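In defence of fruit on a stick

I have been to enough summer parties to know what happens to the fruit bowl. It stays full. The crisps go, the sausages go, and at the end of the night somebody carries the bowl back indoors and puts it on the side, where it was that morning.

Put the same fruit on a skewer and it gets eaten. I think more of us should bother.
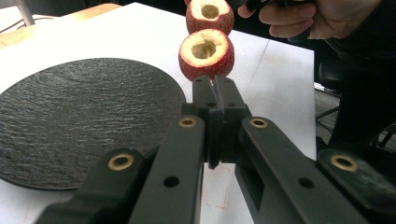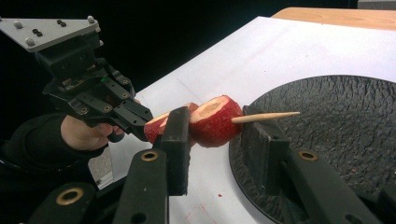

Red fruit on thin skewers.

The usual complaint is that a skewer is a fuss. You have to buy the sticks, cut the fruit, thread it and then find somewhere to lay it all down. I accept that. Last July I did the fruit for a street lunch with my neighbour Bram Dierckx, and we made 48 skewers at his kitchen table. It was slow until we got going. Bram thinks the whole thing is a waste of good apples and said so several times while threading them. I still say it was worth the morning. We had laid out a bowl of cut fruit as well, and most of that came home with us.

People don't like putting their hands in a shared bowl, and they like hunting for a spoon and a small plate even less. A skewer is a portion. You pick it up, you walk off with it, and you can hold a drink in the other hand. Children who will not touch a slice of apple at the table will eat it off a stick, and I don't much care why.

Apple is the one to use. Most recipes push strawberries and melon, and I think they are wrong. Strawberries split and melon slides down. Apple grips the wood and stays where you put it. Leave the skin on, because red skin looks good and the peel helps hold a chunk together. Cut the pieces big. The mean little cubes you get in supermarket pots break as soon as the point goes in.

I would go further and say that two pieces is enough. The café at Hapeta sells a fruit stick with 6 kinds of fruit packed end to end, and by the time you reach the last one you are poking yourself in the cheek. Leave bare wood at the bottom to hold.

Apple does go brown, and the people who are against all this bring it up every time. A squeeze of lemon slows it down. So does making the skewers shortly before you want them. A bit of brown has never hurt anyone, and we put up with much worse from bananas.

The waste is a better argument. Sticks get used once and thrown away, and a street lunch gets through a lot of them. Plain wooden ones can go in with the garden waste where I live, though councils differ and you should check yours. Metal ones can be washed, but I would not hand them to small children.

Bram has asked that we go back to the bowl this year. I have already bought the sticks.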